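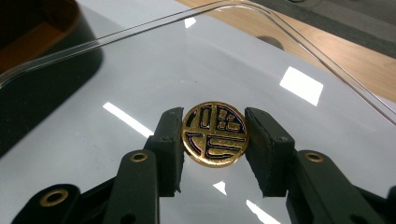 Gráninne Egan's first remark on our sample set was that thin, shiny objects were under-represented, and that a policy trained on blocks and cups would fail on a coin. Small metal parts have been in the collection plan ever since.

About Zusatley

Zusatley records manipulation demonstrations for groups training grasping and placement models. Operators work with hand-held grippers, so no arm is needed on site. The jaw-mounted view is logged with finger opening and tool pose.

The company was founded by Crescencio Solís and operates from a single workshop in Bullness. Our catalogue holds 3,000 accepted episodes across 9 object categories. A further 2,000 are in review and will be released in December.

Each episode covers one task, from approach to release. Reviewers check for dropped frames, lost tracking and mislabelled outcomes. Failed grasps are kept and labelled as failures. Reflective and transparent materials are catalogued separately, as glare affects pose estimation.

Licensing

Data is supplied under the Derkberg licence for research and commercial use. Custom programmes start at 5 operator days. Enquiries go to the collections desk.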